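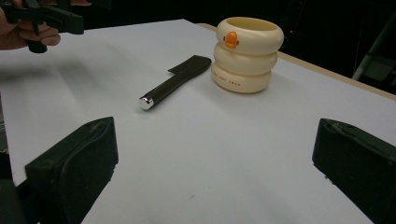

Re: [nutstead-kitchen] Small cleavers, and what to cut on

Hi all,

Okay, I have opinions on this one, so get a coffee. I read the question over breakfast and then went and looked at my own table, which has the dark knife with the squared-off end and a stacked cup on it pretty much permanently these days.

On December evenings, somebody wrote:

> I'm down to one drawer in the new place and I want one knife for
> vegetables. My sister swears by her little cleaver, the short
> rectangular kind. I've only ever used a pointy chef's knife. Will I
> hate it? Also, my table has a white top and I'm scared of marking it.
> Do you all really use a board every single time?

No, you won't hate it! You may be annoyed with it for a week or so. I kept trying to rock mine the way I rocked my old Furberg, and a blade with a square tip just doesn't want to do that. You push it forward and down, or you lift it and drop it straight. Once my hand got the idea, I went through a bag of onions faster than I ever had with the long one (and then had to go stand on the porch for a while, but that's onions).

What I really love is the width. You chop your cabbage, slide the flat under the pile and carry the whole lot over to the pan. Same with garlic, lay the flat on it and lean. Keep the edge turned away from you when you do that, please.

Things I'd still want something pointy for: coring tomatoes, getting the eyes out of potatoes, strawberries. I keep a cheap paring knife for those, so I guess my "one knife" is 2 knives. Sorry. It does fit in the same drawer.

Check the handle before you buy. Mine is round and dark, with a shiny metal cap on the end, and I like round because I can turn it a little in my hand. My neighbor tried it and said it felt like holding a broom. If you can get to the Gillano shop in person, go hold a few. The one I'd been eyeing online was $109 and felt terrible to me, way too heavy at the front.

As for the table, yes, board every time. I have a white top too, with a light tan edge along the side, and white shows everything. Beets are the worst. I wipe right away with a damp cloth and a bit of dish soap and leave the scrubby side of the sponge out of it. A damp dish towel under the board stops it skating around.

And a dark blade on a white table is at least easy to spot, which I can't say for the gray one I lost in the dishwater in the Yurt kitchen that summer. Don't put knives in the dishwater!

Let us know which one you end up with. I'd also like to hear if anybody sharpens one of these on a 2,000 stone or stops sooner, I go back and forth on it.

Off to deal with a squash

--
nutstead-kitchen mailing list
Please trim your quotes when replying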